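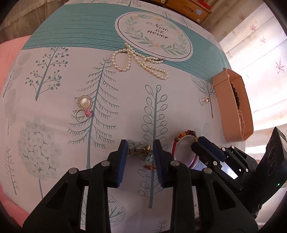 Tabletop Manipulation > Methods and Results
Thread: Jewelry tidy-up with two hand-held grippers, first numbers from Monia

samina_abbasi
Jan 5, 2022

Okay, I've been sitting on this one for a while and I'm too excited to wait for the write-up. We finished the first full round of training for Monia, which is our two-handed tidy-up policy, and the thing we hoped would matter really does seem to matter!

Short version of the method. We collected 1841 demonstrations with hand-held grippers, one in each hand, all of them picking small jewelry off a table and putting it in an open box. No robot during collection. Then we trained two copies of the same policy. One saw only demos on plain cloths, the other saw the same number of demos but on busy printed ones (trees, leaves, lettering, the whole garden). I held back 200 trials for testing, half on plain cloths and half on printed cloths that neither copy had seen.

Plain-trained: 71% on plain, 38% on printed.
Print-trained: 69% on plain, 64% on printed.

So you give up almost nothing on the easy table and you get a huge jump on the hard one. I ran the eval twice before I believed it.

A trial counts if the item ends up fully inside the box within the time limit. Strap hanging over the side is a fail. Happy to answer anything, I could talk about this all day.

pivotpin
Very nice! What's in the item pool? "Jewelry" can mean five chunky bangles if somebody wants it to.

samina_abbasi
Ha, fair. Pearl necklace, beaded bracelets, rings, a little glass bottle pendant, a translucent bangle, hair pieces with petals and curly metal bits. Nothing gets laid out neatly. The bangle often ends up lying on top of one of the bracelets, and I love those cases, they're where you see if the policy has any idea what's one object and what's two.

oldservo
I'm going to be the grump. You changed the cloth and you also changed what the demonstrators were looking at. People move differently on a cluttered background. They slow down, they line up the fingers more carefully. Your print-trained copy may just have better demos in it. Did you check the speed?

samina_abbasi
Good question, and partly yes. Median approach was slower on the printed cloths by 0.3 seconds. I haven't matched the two sets for speed. I don't think it explains a 26 point gap but I can't rule out that it explains some of it.

oldservo
Then I'd hold off on "really does seem to matter" until you've matched them. Take the slowest half of the plain set and the fastest half of the printed set and train again. It's a cheap run.

Cormac Mac Mathúna
I work with Samina on this, so weigh my opinion accordingly. I agree with oldservo on the matched run and it's queued. Where I don't agree is that slower means better. In our older Trirell data the slow demos were mostly the bad ones, with people hovering over a thin ring and second-guessing themselves. We threw out 900 of those and the policy improved.

oldservo
Different task though? Trirell was pegs, if I remember right.

Cormac Mac Mathúna
Pegs and washers, yes. I take the point.

threadcount
Can I ask about the failures? I'd expect anything pale to vanish on a white cloth with gray plants all over it. Cream pearls on white sounds mean.

samina_abbasi
I expected exactly that and got it wrong! The pearls are one of the better items, for both copies. A long strand gives you lots of places to grab. The thin rings are the worst, followed by the clear bangle. With the plain-trained copy the funniest failure is that it tries to pick up the printing. It will go down on a leaf outline and close the fingers with total confidence. The print-trained copy still does it now and then on dark curved lines, and lettering too.

pivotpin
Oh that's great. Do you log those separately? A grasp on nothing and a grasp that slips would be very different problems for me.

samina_abbasi
We do. On printed cloths, grasps on nothing were 41% of all failures for plain-trained and 12% for print-trained. Slips barely changed. That's the number that convinced me, more than the success rate.

oldservo
Okay, that one is harder to get from demo speed. You should have led with it.

bollard_user
What are you running it on? I have the Bollard arms with ribbed pads and I can't hold small beads to save my life, they roll out sideways.

Cormac Mac Mathúna
Also Bollard, a pair. Close slower over the last few millimeters and check that your pads are parallel. Ours had drifted and the beads shot out like watermelon seeds until we shimmed one side.

bollard_user
Will try that tonight, thanks.

threadcount
Is the data going to be shared? We're in the Fitzgerald building and have a cupboard full of horrible tablecloths. I'd gladly add to the printed side.

samina_abbasi
Yes please!! I'd like to get to about 4000 demos before we release, and more cloths help me much more than more items right now. Stripes especially, we only have them as borders. Message me and I'll send the collection notes. Matched-speed results go in this thread when the run finishes, whichever way they come out.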